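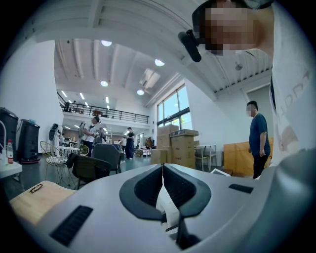 Slide 4: looking out over the jaws, with the hall and mezzanine behind.

Right, so leave this one up for a moment and let people have a look before I start talking. Then say hello properly, and thank Clémence Tessier for the invitation -- she has been very patient about my slides.

What I want to get across is how much of this view the software has to learn to ignore. The jaw pad stays put at the bottom, and we mask the gripper body out before anything else runs. The rest is a gift for position tracking: ceiling beams, round lights, the black railing along the mezzanine. Plenty of corners! But the lens bends the beams badly towards the edges, so mention calibration here (Baptiste's 11 parameters, don't read them all out).

Then people. They walk about, and a tracker that latches on to a T-shirt will cheerfully decide the whole building has moved. Marty, our tracker, used to do precisely this. Now it picks over 2,000 points per image and throws away any that disagree with the motion sensor. Pause for the question about polished floors, there is always one. Reflections of lamps go out by the same test, mostly.

Tell the Fateck story if there's time -- the 40 millisecond delay between the two clocks, and Pascal blaming the cable until October.

Next slide is the planner. Drink some water first.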